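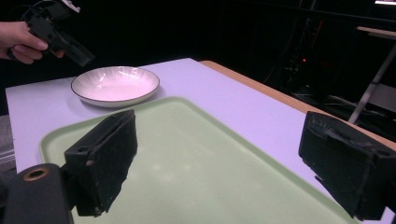 Bunano 3-cup rice cooker: long-term review

The Bunano is a small-capacity rice cooker with a non-stick inner pot, a sealed hinged lid and a basic microcomputer controller. It sits between the single-switch cookers sold in supermarkets and the induction models at the top of the market. I bought mine from Đàm, an Asian grocer with a decent appliance aisle, to replace an Ondon single-switch unit whose thermostat had started tripping early. It has been in use most nights since October.

Specification

Capacity is 3 rice cups, uncooked. A rice cup is smaller than an Australian metric cup, so anyone measuring with the metric cup out of the drawer will overfill the pot and then blame the cooker. Use the cup in the box. The rated power is 665 W from a single heating plate under the pot. There is no side or lid heater, and that matters further down.

The programs are white, quick, brown, congee and steam, plus keep-warm. There is a delay timer. The cord is detachable and uses a standard kettle-type plug. The steam vent cap pulls straight up for cleaning, and the inner lid unclips with one tab.

White rice

Jasmine is what I cook most. Rinsed until the water is mostly clear and filled to the marked line, it comes out slightly soft for my taste. Dropping the water a few millimetres under the line fixes this. Grains are separate, the base does not scorch, and the top layer is only marginally drier than the middle. The old Ondon left a crust on the bottom every time.

Medium-grain rice is better again. It wants a soak before cooking, and although the manual says the white program has a soak stage built in, that stage is short. A separate soak on the bench gives a more even result. Basmati is the weak point. The program holds it at a simmer for too long and the grain ends split unless the water is cut well back. For basmati I have gone back to a saucepan.

Small quantities are handled well. One cup cooks as evenly as a full pot, and few cookers with a flat plate manage that. Going under one cup is not supported by the markings, and the result is gluey.

Brown rice

The brown program is slow. From a cold start with a full pot it took 118 minutes to reach keep-warm, and the display gives no countdown until the final stage. Texture is good: fully hydrated, husk tender, no hard centre. If dinner depends on it, set the delay timer in the morning. I would have liked a shorter alternative for rice that has already been soaked overnight, because the controller does not seem to take that into account and runs the same long soak regardless.

Congee and steaming

Congee is acceptable. The lid seals well enough that thick starchy liquid will climb towards the vent if the pot is filled past the congee line, and the condensation catcher then fills with paste. Stay under the line and stir once part of the way through. The result is smooth, though thinner than a stovetop version. Thu Lương, who lent me her Stetonov for comparison, gets a thicker pot out of hers on the same ratio. The Stetonov has a stronger rolling boil and an open vent, and it also makes more mess of the lid.

The steaming basket is shallow plastic. It takes dumplings or broccoli in a single layer. Fish fillets have to be folded over. Steaming above rice works on the white program, but liquid from the food drips through and seasons the rice below, so plan accordingly.

Keep-warm

Keep-warm holds the rice at 70 degrees, checked with a probe in the centre of the pot after the temperature had settled. That is warm enough for safe holding and cool enough that the bottom does not dry out quickly. With no lid heater, though, steam condenses on the inner lid and drips back around the rim. After a couple of hours the outer ring is noticeably wet. Fluffing the rice as soon as the program finishes reduces it. It does not remove it. If rice is going to sit all evening, this is the main argument for paying more.

There is no automatic shut-off for keep-warm. The cooker will hold until it is switched off at the button.

Build and cleaning

The pot is thin aluminium with printed water lines on one side only. The coating has picked up light marks from the supplied paddle but nothing has lifted. I do not rinse rice in the pot and would advise against it. Replacement pots are listed as a spare part, and Đàm had them on the shelf the last time I looked.

The hinge has developed slight side play. It still closes squarely and the seal is intact. The lid spring is stronger than it needs to be, and on a smooth benchtop the whole unit hops when the button is pressed. The rubber feet are small and collect dust, so wipe them occasionally.

Cleaning is quick. The inner lid and vent cap go in the sink with the pot. The condensation catcher at the back is easy to forget and smells if left. The gasket around the inner lid does not come off, and starch builds up behind its lower lip. A soft toothbrush reaches it.

Controls

Buttons are labelled in English and Vietnamese. The display is not backlit and is hard to read under an overhead cupboard. The last-used program is remembered, but the delay setting is lost whenever power is cut at the wall. The finish tone is a long single beep at a fixed volume. It cannot be muted.

Against the alternatives

The Stetonov is larger, better for congee and noticeably worse at one cup. Its pot is heavier and I expect it will outlast the Bunano's. The Ondon is cheap and simple, and for jasmine alone it is adequate when the thermostat is healthy. An induction cooker will beat all of them on brown rice and on holding, at a price I could not justify for a household of two.

Verdict

Recommended for one or two people who eat mainly jasmine or medium-grain rice and serve it soon after cooking. Not recommended for basmati, for large batches of congee, or for anyone who wants to leave rice on warm through to supper. The printed water lines are on the generous side, so start slightly below them and adjust from there.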